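Stirkix Help: Frequently Asked Questions
Recording, pose tracking, labels and export

Last reviewed: February 12, 2022
Maintained by Hadiza Akinola and Bronwyn Harawira, Verkthorpe

Stirkix takes the recordings from hand-held grippers and turns them into clean episodes that a policy can be trained on. On this page we collected the questions that users write to us most often. If you are completely new, please read the Getting Started page first, and then come back.

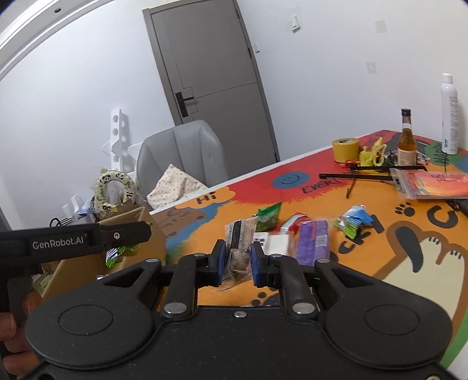
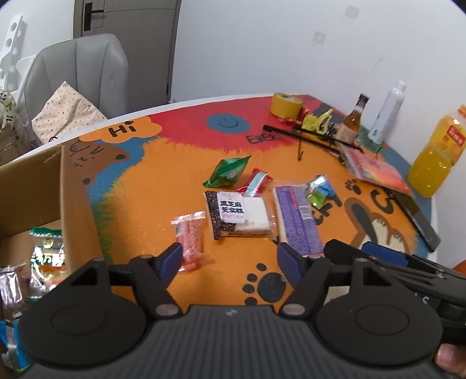
Gripper views of small packets on a painted table. In the first one a packet is held between the blue pads.

GENERAL

Which part of the work does Stirkix do, and which part does it not do?

Stirkix does four things: it imports the video and the sensor log, it computes the path of the gripper, it cuts the recording into episodes, and it writes the export files. It does not train the policy and it does not move a robot. For training, most of our users take the loader from the Balogun package, and for motion planning on the arm they use Vastley. Both read our export format directly.

Do I need a graphics card?

For import and cutting, no. For the pose step it is strongly recommended. Without it the step will finish, but you should start it in the evening and look at the result the next day.

Can I run Stirkix on a shared server?

Yes. Start the service with the option "shared" and give every user a separate work folder. Please do not point two users to the same folder, the lock file is not reliable on network drives. We know this problem and it is on our list for a long time already.

RECORDING AND IMPORT

The import stops with the message "clock drift too large". What does it mean?

The video and the jaw sensor have each their own clock. At import we compare both clocks at the beginning and at the end of the recording. When the difference grows by more than 100 milliseconds during one recording, the import stops. In most cases the recording was simply very long. Record in shorter pieces, or set "drift_fit" to "linear" in the import settings, and Stirkix will stretch the sensor log to fit the video. The linear setting is good for a drift which grows evenly. If the clock made a sudden jump, it will hide the jump and your jaw values will be wrong in the middle of the recording. Look at the drift plot before you decide.

How should I prepare the table?

Objects which you do not need for the task can stay. We prefer even that they stay, a model trained only on a very clean table has often trouble later in a kitchen or in an office. What matters more for the pose step is that the camera sees enough fixed detail. A table with painted letters and figures is very good for this. A plain white table under strong light is the most difficult case we know.

Can I use a table top with a repeated pattern?

It is possible, but check the result. With regular tiles or a checkered cloth, the tracker can match one square to its neighbor, and the path then makes a small step to the side. Put two or three different objects at the back of the table and leave them there for the full session.

Must I scan the room before the first episode?

Yes, once per session. Move the gripper slowly over the table and also lift it, so that the camera sees the walls and the furniture behind. The map from this scan is used for all episodes of the session. If somebody moves a chair after the scan, this is usually no problem. If somebody moves the table, please make a new scan.

POSE TRACKING

The path looks correct, but it is tilted. Why?

The map has no idea where "down" is until the motion sensor tells it. If you begin the scan while the gripper is already moving fast, the first estimate of gravity is poor and the complete map is tilted. Hold the gripper still for two seconds at the start. For an old recording you can repair the tilt with "stirkix level", where you mark three points on the table surface and the map is rotated.

The video itself is tilted in many of my episodes. Must I delete them?

No. A person turns the wrist all the time and this is a normal part of the demonstration. The tilt of the camera is stored in the pose of every frame, and the policy should see it. Delete an episode only when the pose step has marked it as lost.

What does "lost" mean exactly?

For more than seven frames in a row the tracker found not enough matches with the map. The usual cases are a very quick turn, a hand before the lens, or the gripper too near to a surface. The episode is not removed automatically. It gets the flag "lost" and you can see it in the review window with a red bar. In our own January set we had 3144 episodes, and of these 1274 came from one person who worked very fast. Almost all the red bars were hers. After she did the quick turns a little slower, the problem was gone.

Why does the tracker ignore the lower part of the video?

The gripper itself is always there. Its body and fingers keep nearly the same place in the video while the room moves, and if the tracker used these points it would believe that the camera stands still. For this reason we apply a mask. The mask is stored in the device profile. If you changed the fingers, or added a handle or a cable which is visible to the camera, draw a new mask with "stirkix mask". Make it a bit wider than the fingers in their most open position.

Two grippers were used at the same time. Does the second one disturb the first?

It can. When the second gripper comes into the view of the first, it is a large moving object. The tracker accepts this as long as the rest of the view shows enough of the room. Turn on "reject_moving" for sessions with two devices. It costs more computing time, but the two paths fit together much better.

LABELS AND CUTTING

How does Stirkix decide where an episode begins?

By default it looks at the jaw width. An episode begins when the jaws are open and the gripper starts to move, and it ends when the jaws have opened again and the gripper moved away from the object. For pick and place this works well. For tasks such as wiping or pushing, the jaws may not open at all, so please use the cutting by hand.

My objects are thin. The jaw width says "closed", but an object is in the jaws.

This is a frequent question from people who work with packets, foil and paper. The width alone cannot tell an empty closed jaw from a jaw with a thin packet in it. Stirkix has for this a second check, which looks at the small area between the two finger tips in the video and gives a value from 0 to 1. You turn it on with "grasp_check: video". With clear plastic the value can be uncertain, and then the episode goes to the list "please review". Going through the list is fast - you press only the left or the right arrow key.

Which names should I use for the objects?

Use short names which another person would also choose, and write them in the list before the labeling starts. "Green packet" is better than the product name when the print is small or in a language that not every labeler can read. We had one project in which the same item was saved under four different names, and Bronwyn merged them one by one.

Can I change labels after export?

Yes, but change them in Stirkix and export again. If you edit the exported files, the checksum is not valid any more and the Balogun loader will refuse the set.

EXPORT AND PLANNING

Are the actions absolute or relative?

Both are possible. The default is relative to the gripper pose at the present frame. With absolute actions you must also export the table frame, and the robot needs a calibration to the same frame.

Vastley says that some of my paths cannot be reached. Is this an error in the export?

Usually not. A human arm can go to places where your robot arm cannot go. Run "stirkix reach" with the description file of your robot before training. It marks the episodes which leave the work space, and it marks also the ones which are too fast for the joints. The fast ones can be slowed down by a fixed factor at export. For the others there is no good repair, and we suggest to leave them out.

Why is my exported video smaller than the original?

The export reduces the size for training. Set "keep_full" to "true" if you want the full size. Your original files are never changed or deleted.

I found a mistake in this page. Where can I write?

Please use the form on the contact page and choose "Documentation". Add the version number which is shown by "stirkix version", and if it is a tracking problem, attach the log of the pose step and not the video.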